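Thread 1/7
Since June I work on one small question: how much does a gripper policy need to see of the rest of the table? I will write here the method and the first result. Please correct me if I misunderstand something.

2/7
We train on wrist camera views only. The table stays full of other things, toys and tools included.

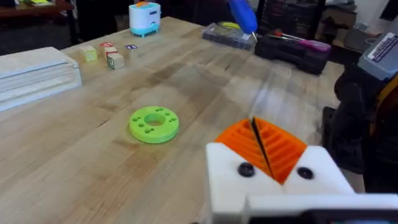 Three wrist views, all with at least one orange ribbed finger:
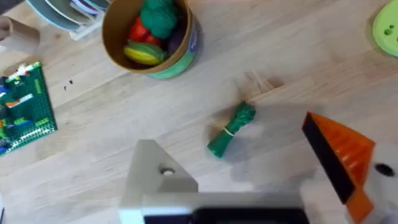
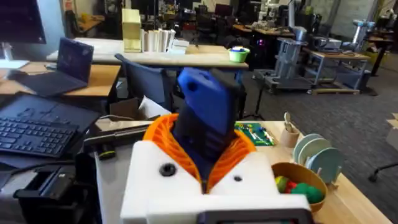
3/7: Method
We collected 2000 short episodes by teleoperation. Then we trained the same policy 2 times. The first version gets the full wrist view. The second gets only a crop near the fingertips. All other settings are equal.

4/7: Test
Each version had 40 trials, with object positions it did not meet in training. Beca Gethin chose the positions, so I could not choose easy ones for myself.

5/7: Result
The crop version failed in 17 trials more than the full view version. I expected the opposite, because I thought the background is mostly noise.

6/7
My guess is that the policy uses fixed things on the table to know where the arm is. I did not prove this. The next test is to move the background things between trials and keep the target in place.

7/7
The code is called Truno. I will clean it on Saturday and then share the link in this thread. If you tried a similar crop, please tell me which size you used.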